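2022-07-23

Equipment planning, second go

Good session on the budget this morning, and I think we finally have a list that holds together! Writing it down while it's fresh, before I talk myself back into the big arm.

Where we landed: put the money into hand-held grippers first and leave the second robot arm for the April round. The Gamen quote for the arm is still sitting there and it's a lovely machine, but once you add the base, the controller and the safety gear it swallows the whole year. The grippers let more of us collect at once, and we can take them to any table in the building.

Sonbridge will do the gripper bodies at $206 each if we order 12, with spare finger pads at $18 a pair. I'd like to get plenty of pads. They're the part we touch most and I'm tired of swapping the good set from one tool to another. Freight is extra and they haven't told me how much – chase that.

Radulović can print the tag mounts for us. Their sample fits nicely, a bit snug at the corners, and the colour doesn't matter. I'd ask for a matte finish on the next lot. Want to check the screw length too, my notes say two different things.

Still open: batteries and chargers. Plivum has a charging rack for around $300 that takes a full set overnight. I'm keen. The cheaper option is a row of single chargers and a power board, and we all know what that bench would look like by the second week.

Object set: keep this cheap. Small packets, tissue boxes, pouches, things from the supermarket. I had a line in the budget for a proper kit and I've crossed it out. Light, floppy packaging is the stuff I most want more of anyway, and it costs next to nothing.

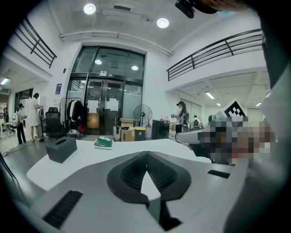

Tables are the other thing. I'd priced two new ones and I'm down to one, on lockable castors, with a plain white top to match what we have. A foam-lined case for each pair of grippers goes on the list as well, no price yet.

To do:
freight from Sonbridge, in writing
ask Gamen if the quote can be held until April
screw length for the mounts
measure the shelf for the Plivum rack (depth, mainly)
move the object kit money across to spare pads

Really happy with this one. Draft order goes in the shared folder tonight, add comments straight onto it.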